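Projects > Kouris Hall > Progress reports

2025-12-16
By the project coordinator, Kouris Hall

Shares 8 | Comments 19

Second progress report to the Driltulari Fund

When we last wrote, in October, we promised that the lighting would be finished by the next report. Most of it is. The fluorescent fixtures in the main room have new ballasts and new tubes, and the hum that used to accompany every meeting has gone, leaving us to listen to each other.

The order from Stikon arrived in two deliveries. The first held 40 tubes of the right length. The second held the end caps for a different fixture altogether, and these went back after a short exchange of emails in which everyone was very polite. The correct caps came 19 days later. We have charged no part of the return shipping to the grant.

Ceiling painting went better than the budget deserved. We had allowed for two coats on the beams and panels and ended up paying for three, the old cream color having strong views about staying. The pipes were painted to match. Drosus did the work and billed us $300 over their quote, which we have covered from our own hire income. The invoice is attached to the financial summary.

We looked at boxing in the pipes and dropped the idea. It would have cost more than the painting, and the plumber made a face.
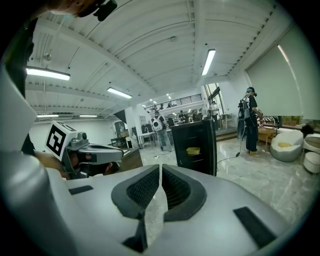
Will the window shades be replaced under this grant? They stay as they are until the spring, when we will ask for prices along with the repairs to the sashes.

Still to do before the final report:

The switches. At present one switch by the door runs the lights at both ends of the room and another runs nothing we have been able to identify. The electrician has asked for a full day with the power off, and we have yet to find a day that all the room's users can agree to dislike equally.

Touching up the wall below the ceiling line, where the painters' tape took off more than it was asked to.

A maintenance sheet for the new fixtures, with tube sizes written down this time.

Spending stands within the approved total, and we are not requesting any change to the payment schedule. The next installment is due on receipt of this report, so we would be grateful for a note confirming that you have it. The electrician's certificate will follow once the switches are done.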